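Martes no, miércoles tampoco: al final he tenido que esperar a tener la tarde libre para escribir esto, que llevo en la cabeza desde marzo. Desde que en Prarnov, la cocina donde trabajo, decidieron que una parte del turno la iba a hacer un brazo robótico.

Para los que llegáis nuevos: hacemos panecillos al vapor y otras masas para cafeterías y comedores. Unas 200 raciones en una mañana tranquila. Yo entré para amasar y acabé, como casi todos, en el puesto del vapor, que es el que no quiere nadie (te sudan hasta las pestañas, y de las muñecas mejor ni hablamos). Levantar tapa, sacar, colocar, tapar, y vuelta a empezar. Diez años así, mi compañera Huanca. Bueno, la llamamos Huanca por el apellido, que Rosas en la cocina ya teníamos dos.

Cuando nos dijeron lo del robot hubo caras largas, claro. Yo la primera. La reunión duró 30 minutos y la mitad se nos fue en preguntar si sobraba alguien. Nos dijeron que no, que se trataba de repartir las tareas de otra manera. De momento lo han cumplido, pero yo sigo mirando el cuadrante con lupa cada vez que lo cuelgan.

Lo curioso es lo que le cuesta a la máquina y lo que no. A mí me parecía que lo difícil sería coger un panecillo sin aplastarlo, y resulta que dan mucha más guerra las vaporeras: son redondas, se apilan, las tablillas no son todas del mismo tono y las tapas hay que dejarlas siempre en el mismo sitio. ¡Con lo que yo he sido de soltar la tapa donde pillaba!

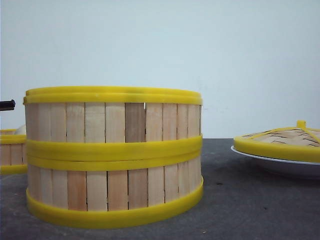 Así que hemos cambiado de costumbres nosotros antes que él. Ahora la mesa se prepara siempre igual, y si muevo algo para hacerme sitio tengo que devolverlo a su punto. Las primeras semanas me ponía de los nervios – me sentía la pinche del robot, para qué os voy a mentir. Ilir Ristić, el técnico que vino a instalarlo, se pasó 7 días con nosotros apuntando cómo hacíamos cada cosa, y Huanca le corrigió media libreta. Le explicó que una masa se mira, que se toca, que no todo es el reloj. Eso lo seguimos decidiendo las personas, y me alegro.

¿Qué ha cambiado para mí? Las muñecas, lo primero. Duermo sin la muñequera, que ya es decir. Y paso más rato con los rellenos y probando recetas, que era lo que yo quería hacer cuando entré (el de setas con puerro es mío, que conste). Lo que echo de menos es la charla. En el puesto del vapor íbamos de dos en dos y se hablaba de todo, de los hijos, de la serie de turno, y ahora ahí suele haber una sola persona vigilando y avisando si algo se atasca.

También ha aparecido trabajo que antes no existía: limpiar las pinzas, rellenar el parte de paradas, llamar a Ilir cuando sale un aviso que no entiende ni él. Hemos pedido que ese rato cuente como formación y que se pague como tal. Están en ello, dicen. La próxima reunión es a final de mes y ya os contaré cómo acaba.

Y si alguien trabaja en una cocina parecida y ha pasado por lo mismo, que me escriba en los comentarios, que tengo un montón de preguntas. Sobre todo con el tema de los turnos.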